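A Thursday at the Drodcombe Stone Yard

Sep 16, 2021

I have wanted to see a granite slab get cut since we redid our own kitchen, so when the Drodcombe yard announced an open day I took the afternoon off and drove up. It was even better than I'd hoped!

Our guide was Asmaa El Idrissi, who has run the saw floor for 14 years and clearly still loves it. She walked us down the racks first (547 slabs, she knew the number by heart) and let us run our hands over the rough backs. I kept falling behind the group because I'd stopped to stare at another one. Speckled stone looks so different on a counter than it does standing up in a rack.

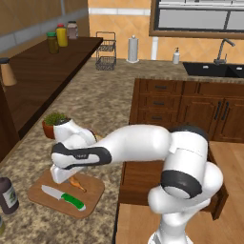 Does granite need to be sealed every year? It depends on the stone. Asmaa told us to leave a few drops of water on it for ten minutes, and if a dark spot shows up, it's time to seal.

Then came the bridge saw, a big old Bortolotti that throws water everywhere. We stood behind the yellow line and watched it take a slow pass down a slab as long as my car. Loud! The smell is like a sidewalk after rain. The polishing line was next, and I could have stayed there all day watching the gray haze turn into brown and tan and little flecks of black.

She also talked about corners. On an L-shaped counter the hard part is the seam, and matching the pattern across it can eat up a whole morning.
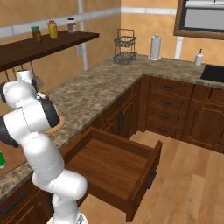
Getting there and parking

The yard is at the end of Skarkitz Road, past the feed store. Parking is on gravel and fills up early. Wear closed shoes, as they'll turn you away in sandals. The next open day is in November, and I've already put my name down.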